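## Unit 3: Budgeting for a small handling cell

These notes go with the planning worksheet. Bring a filled-in copy to the June session.

**Start with the task.** Write down what gets picked up, where it goes, and how often. The Lendport worksheet has one line per object. Bins, lids and bags each get their own line, even if they ship as a set.

**Split the costs.** Use four headings:

- Purchase: arm or hand-held tool, grippers, mounts
- Wear parts: finger pads, fasteners, cables
- Test objects: the bins and lids you practice on
- Labor: setup, trials, cleanup

Students often fill in the first heading and guess at the rest. Wear parts are the line most often left blank. Finger pads fray and wrinkle with use, and the two sides may not wear evenly. For the class project, plan on 10 pad sets at the start and set aside $300 for replacements.

**Getting quotes.** Ask Trallidar and Nondetti for the same list, in the same order. Check these before comparing totals:

1. Are spare pads included or sold separately?
2. What is the widest opening between the fingers?
3. What is the lead time on a single finger?

Clear and glossy plastic needs its own trial time -- reflections can hide an edge. Put it on a separate line under Labor.

**Due next session:** worksheet, two quotes, one page on the Valdovinos case.

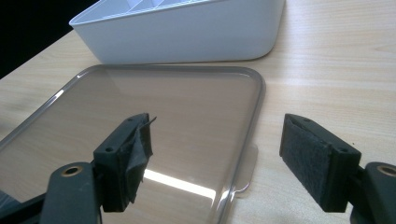
*Figure 3. Gripper open over a clear lid, with a divided bin behind it. Note the pad wear on the left finger.*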